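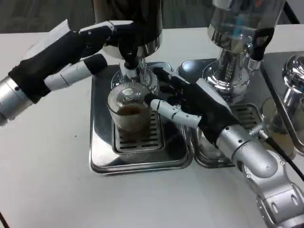 Reiko Shimada reckons a short coffee tastes better when you can watch it fill the glass, and Jairo Bermúdez agrees so loudly that she laughs. He looks after the chrome station at Stokico and adores it. "I've pulled nearly 900 cups and I still grin!" he says. The drip trays get a rinse every evening, grates out, then a soft cloth. "Dry them straight away, or you'll get spots." 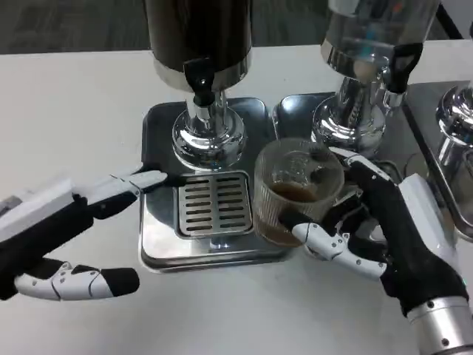

Chrome feet and a slotted drip grate on the white table.

Next he wants better cups. "Thicker ones," he says, "with a proper rim."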